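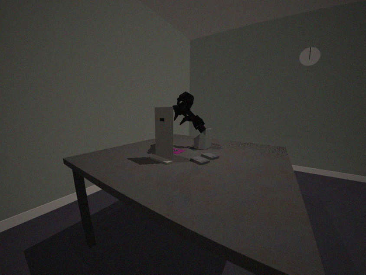

Trarnerov bench arm: progress report to the Grilano small grants fund
Prepared by Nasrin Ghasemi, Ahmadpour shared workshop
Sun 7 October

1. Where the project stands

The grant was for a small table-mounted arm that members of the workshop can book by the evening, together with a simulated copy of the arm and its table that they can practice on from home. The arm is assembled and bolted down. The simulated copy runs on an ordinary laptop and has been in use by our group for most of the grant period. The task that joins the two, passing a thin card through a slot in an upright panel, is only partly done.

2. Simulation

The virtual room is kept plain on purpose: a table, two walls, a clock, and the arm on its gray bracket. The upright panel with the small black opening near its top is modeled in its current form, on a flat base strip. The two low gray blocks beside the strip are there as obstacles and can be moved or deleted from the settings file. The magenta patch marks the target area on the tabletop. From a low viewpoint the panel hides much of it, so we have added a second view from overhead for people running the arm by hand.

Lighting is still too dark. Shadows from the panel and the bracket fall across the table and make edges hard to judge. There is also a band of dark speckling on the tabletop to the right of the robot base. It does not affect the motion, and I have left it alone until the contact settings are finished.

3. Hardware

Two of the joint motors were replaced under warranty by Stilletti, which cost us time but no money. The gripper fingers were reprinted after the first pair flexed too much at the tips. Cable routing at the elbow is still temporary and is held with tape. It needs a proper clip before anyone outside the build group uses the arm.

The real panel was cut from scrap and is slightly out of square. Either the model will be changed to match it or a new panel will be cut. I would prefer to cut a new one.

4. Slot task

The last test in simulation was 100 attempts, of which 70 ended with the card through the slot. Most of the failures were at the approach, where the left finger touched the upper corner of the panel and turned the card. Raising the approach height helped. We have not run the full task on the real arm, only the reach and release parts without a card.

5. Money

The award was 3000 dollars. Nearly all of the parts budget is spent. What remains is set aside for the elbow clip, a spare motor and the emergency stop box. No change to the total is requested.

6. Next steps

Fix the lighting and the contact settings. Cut the new panel. Fit the stop box and have it checked by the workshop's electrical group. Run the slot task on the real arm with the same settings used in simulation. The booking page opens to members in January if the stop box passes. Receipts are in the shared folder under Trarnerov, and the settings file is in the same place.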